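Budget for the boring bits

I've had the Guvenska quote open since breakfast and I keep laughing at it. Page after page on the arm, and the finger pads get one line! Ours cost £954 to replace last January, and we'd put by nothing (my fault, I did the sums).

My view, for what it's worth: spend less on reach and more on trays, pads and bench space. A little spool lying on its side by a blue tray is the sort of job we buy these things for. 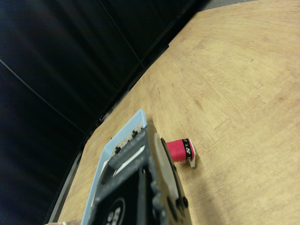

What I'd ask for

Two spare sets of pads, and six months of trials at Sascombe before we sign anything.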